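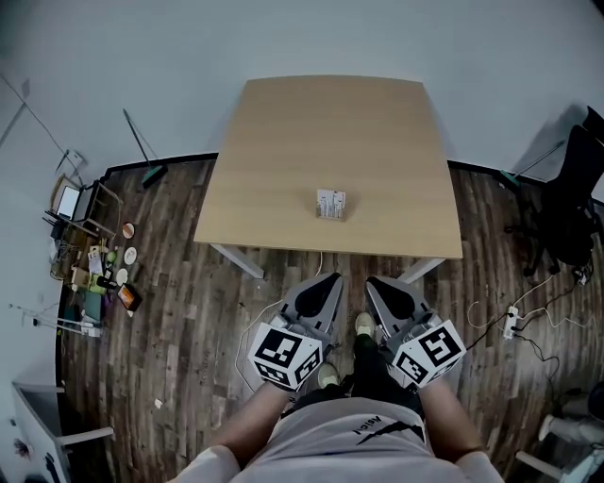

Planning software for two-handed manipulation has to settle one question before any other: where each tool is in relation to its partner and to the work surface. At Wilanura, the group led by Dilwyn Kemeys has devoted most of the past year to that question. The methods it uses are modest in appearance. An operator stands at a square table with a gripper in each hand, and a white cube printed with black square markers sits at the base of each one, so that the pose of both tools can be recovered in a common coordinate system. Everything else the group produces, including the motion planner known internally as Cai, depends on the quality of that estimate.

Mr. Kemeys, who joined Wilanura from the engineering firm Bullstead, described the estimation layer as the least visible part of the program and the most heavily revised. "We rewrote the planner once," he said. "We have rewritten the pose tracking four times. If the tracking drifts, the planner learns the drift as though it were part of the task."

The current release combines marker detections with visual odometry computed from each gripper's own view. When one source is lost, the software carries the estimate forward on the other for a limited period, currently set at 200 milliseconds. Beyond that limit the segment is flagged and withheld from training until it has been reviewed.

Cuiping Shi is responsible for the review tools. She explained that the first version rejected too much. "It discarded an entire demonstration for one bad segment," she said. "Operators were understandably discouraged. We now keep the good portions and record why the remainder was set aside." Of the first 500 demonstrations processed under the revised rules, 312 were accepted without any manual correction. Ms. Shi said she regards that figure as a starting point.

Particular attention has been given to the moments when one hand passes in front of the other. Marker faces are hidden, views change quickly, and the two estimates may disagree by several centimeters before they settle.
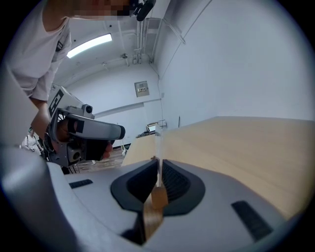
The second hand-held gripper and its square marker, viewed from the first, with the table off to the right.

According to Ms. Shi, a view of this kind is useful to the software in its own right. With one gripper's marker visible to the other, the relative position of the hands can be calculated directly, without reference to the room. The tracking module gives that measurement priority whenever it is available.

Cai receives the resulting trajectories as pairs. It does not plan for the left arm and then fit the right arm around it, an approach Mr. Kemeys said the group abandoned after it produced long pauses at every handover. Both paths are now solved together over a short horizon and revised as new observations arrive.

Asked about deployment, Mr. Kemeys was cautious. A trial is planned at the Pruresside site in September, limited to 13 tabletop tasks. "The interface will be frozen before then," he said. "The tracking parameters will not be. Cuiping has a list."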